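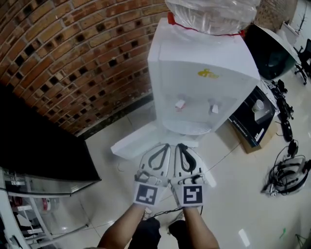 Kultano Haltik 5 - paired hand-held grippers for task recording

The Haltik 5 is a set of two hand-held grippers for recording everyday tasks at a workplace, for later use in programming service robots. The operator holds one unit in each hand and does the job at normal speed. Each unit carries a white marker plate over the hand, with a different tag pattern left and right.

Typical tasks
Dispensing water, clearing cups, opening cabinets, moving boxes, restocking shelves. Tasks at floor level are supported. Keep both plates in view of the head camera when bending.

What changes for staff
Recording is done by the people who already do the work. At the Górecki site in Wusdale, office services staff record in blocks of 12 minutes, with a 10-minute break between blocks. Refilling and cup clearing are planned for handover to a mobile robot in September. The staff concerned keep their posts and take over task review, exception handling and supplier contact.

"The first week is slow - people grip too hard," says Annick Lemaire, who schedules the recordings there. "After that they want a say in which jobs go to the robot first, and we put that in the plan."

Specifications
Units per set: two, left and right
Rated jaw cycles between insert changes: 600
Jaw inserts: replaceable, loop type
Marker plates: replaceable, matched pair

Notes
Do not swap plates between hands. Wipe the inserts after work near liquids. The set is not rated for immersion.
Product text revised Aug 20, 2024.

Comments (3)

Maximiliano Iglesias
Are the inserts sold separately? The left one wears faster for us.

Kultano Support
Yes, singly or as a pair. Order by side.

t_wusdale
Used these for a month. Fine on cups, tiring on the wrists by the last block. Would like a lighter plate.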